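Release Engineer, Long-Term Support Branches (Nanex, Eltdale or remote)

Nanex maintains Stan, a job scheduler for batch workloads on self-hosted clusters. A new minor version of Stan ships every four months. Selected versions are then kept on a long-term branch that receives security fixes and backported corrections for two years. We are hiring one engineer to own those branches.

The team currently supports three long-term branches. The oldest of them runs on 427 customer installations, many of which upgrade once a year or less. Backports are proposed by the feature teams and reviewed by the release group. The person in this role decides what goes in, resolves conflicts with older code, and signs the final build.

Duties

Triage incoming fixes against each supported branch and record the decision in the tracker.
Prepare and test patch releases on a monthly schedule, with out-of-cycle builds for security issues.
Maintain the upgrade test matrix, which holds 1471 cases covering version skew between the scheduler, the node agent and the command-line client.
Write release notes and deprecation notices.
Remove branches from support at end of life and archive their build environments.

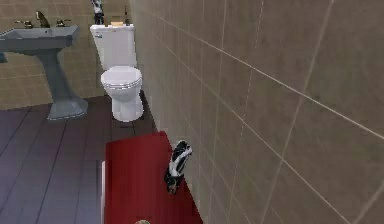 The build system is called Brindley. It is written in Go with a layer of shell scripts that we intend to replace over the next year. A full matrix run takes 70 minutes on the current hardware, and shortening it is part of the job. Past experience with Brindley is not expected, as it is used only inside the company.

Requirements

Working knowledge of Go, or of C or Rust with a willingness to switch.
Three or more years of work on software that other people install and operate themselves.
Confident use of Git on repositories with several active release branches.
Ability to read an unfamiliar change and state in writing what it could break.

Experience with API versioning, reproducible builds or package signing is useful. A degree is not required.

Terms

Full time, permanent. The on-call rotation covers security releases only and is shared by five engineers. Remote staff travel to Eltdale twice a year, at company expense. The training allowance can be spent on courses, books or conference fees. The start date is in September and can be moved for notice periods.

How to apply

Send a resume and a short note, no longer than 50 lines of plain text, describing a backport or upgrade problem you worked on and how it was resolved. Links to public code are welcome but optional. Address applications to Arben Georgiev, release group lead, using the form on the Nanex careers page.

Applications close Aug 3, 2024. The process consists of one call, a paid exercise of four hours on a copy of a real branch, and a final interview with the release group. All applicants receive a reply.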